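Norkano Flat Mop, long handle version — six weeks in

Posted 26 Feb 2019

Quick one before I have to get the kids. A few of you asked after the last post whether I'd kept the Norkano or sent it back. Kept it. Mostly happy. Long answer follows, sorry for typos, doing this on the laptop with the sticky R.

So. Background. We had the old carpet out before Christmas and put down pale wood planks all through the downstairs. Love them. Did not think about what pale wood planks do with a footprint. Every sock, every paw, every drip of juice. The string mop I've had since college left the whole lot streaky and far too wet and the guy who fitted the floor went a bit gray when he saw it. Damp, he said. Not wet. Damp!!

Hence the flat mop.

What you get

Handle in three pieces, the flat head, two pads, and a bottle that clips on near the bottom. No floor cleaner in the box, just the empty bottle. Instructions are one sheet, all drawings, no words. Took me 10 minutes to put together and half of that was the clip being upside down. If yours wobbles, turn the clip around. It'll click.

I paid 27 dollars. It has been higher and it has been lower, so look around before you hit buy.

The good

Head is thin. Goes under the sofa, under the TV stand, right back under the radiator where the fluff goes to live. My old one wouldn't go under anything.

Spray is a fine mist and you can do a tiny squirt or hold it down for more. I do a tiny squirt every couple of steps and the floor is dry by the time I've put the kettle on. No streaks if you go with the grain. Across the grain, streaks. Took me a whole weekend to work that out and I felt pretty silly about it, since it's the first thing on the floor company's own care sheet.

Pads wash fine. Both have been through the machine a couple times a week and the velcro still holds. No softener, it ruins them. I did it once by accident and the pad just pushed water around till I'd washed it again plain.

Light enough that my daughter does the hall with it. Badly, but she does it.

The not so good

The trigger. It's a cheap feeling bit of plastic and there's already some play in it. Still works. But if something is going to go on this thing, thats where my money is.

Bottle is small. I get the kitchen and hall out of one fill and then I'm back at the sink. If you've got a big open downstairs you will be annoyed.

Corners. The head is a rectangle and it swivels, but the swivel is loose so when you push into a corner it flips over on its back like a beetle. You get a knack for it. Foot on one end helps.

And only two pads. Two! Extra ones come in packs of 5 and cost almost half what the mop did. I held out for a while and then gave in.

Against the Dondeck

My neighbor Hinata Tsuchiya has the Dondeck one, the heavier one with the wringer bucket, and we swapped for a weekend so I could be fair about it. Hers gets more up in one pass, no question. Dried-on oatmeal, gone. Mine needs a soak and a second go. But the bucket weighs a ton once it's full, and it has to live somewhere, and on my planks it left more water than I was comfortable with even after a good wring. She has tile. On tile I'd get the Dondeck. She liked mine for the stairs and then gave it back pretty fast, so, make of that what you want.

Haven't tried the Handent. Somebody in the comments swears by it. Price puts me off.

What I put in it

Warm water and a small capful of the cleaner the floor people gave us. That's all. Tried vinegar early on, after reading it everywhere, and the fitter told me to stop as it can dull the finish over time. Stopped. Can't say I saw any harm but I only did it a few times. House smelled like a salad.

Don't leave cleaner sitting in the bottle. I went away for a long weekend and the nozzle gummed up. Hot water and a pin sorted it out.

Sweep first! I know. But skip it and the pad gets a gray furry edge in no time and you're just moving hair from room to room. I do a fast sweep with the soft broom, then mop, then flip the pad for the kitchen end.

Would I buy it again

Yes, for wood. For the price, for a small house, for somebody who mops little and often. If you save it all up for one big Saturday clean you want something with more muscle.

Return window was 6 weeks so I've only just gone past it. Bit of a gamble with that trigger. Will update in March once it's had the mud season treatment, and if it snaps before then you'll hear me complaining.

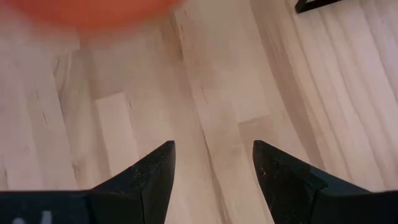 Oh and someone asked about the length — the handle does adjust, there's a twist collar halfway up. My husband is tall and has it all the way out, no backache so far. Twist it hard or it slides down on you mid-mop. OK, school run, bye.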